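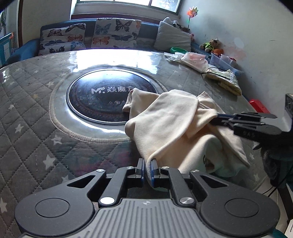
One reader of the first edition wrote in that the Koppel came out of its box so flat they were sure half of it was missing, and that by bedtime it was the thickest thing in the house. We hear this a lot, and we love hearing it! A rolled mattress does a marvellous bit of growing, and this section takes you through it.

Section 2: Unrolling and first night

Before you start

Clear the floor on both sides of the bed. The Koppel is 200 cm long and weighs more than it looks, so two people make the job far more fun. Have your slatted base built and tightened first (see Section 1 if you bought the Brirholm base with it).

CAUTION: Do not use a knife or long scissors on the inner wrap. Use the small hooked cutter taped inside the lid.

Unrolling

1. Carry the roll to the bed while it is still in its outer bag. It is much easier to turn on the stairs this way.
2. Lay it across the foot end with the arrow pointing towards the headboard.
3. Slide the hooked cutter along the seam of the outer bag and pull the bag away.
4. Let the roll open along the base. It may flop open quite quickly, so keep your face back.
5. Snip the inner wrap at one corner and listen for the hiss - that is air going in, and it's a lovely sound.
6. Peel off the rest of the wrap and check that the label side is at the foot.

NOTE: Keep all wrapping away from babies, small children and pets, and take it out of the room as soon as you have finished.

Letting it rise

Open a window and leave the mattress bare. Most of the height comes back within the first hour, though the corners are slower and can sulk until the next day. In a cold room (a February delivery, say) put the heating on and give it longer. You can sleep on it the first night if the middle feels springy all over.

A new-foam smell is normal and fades with airing.

Making it up

7. Fit the protector first, then the sheet, starting with the two head corners.
8. Add blankets last. Fleece is fine, but shake it out well.
9. Turn the mattress head to foot after the first month, then once a season.

CAUTION: Never fold the Koppel to get it through a door. Stand it on its long edge and slide it.

Spare protectors are part number 146, from the Stellivberg shop or the Brarnley counter.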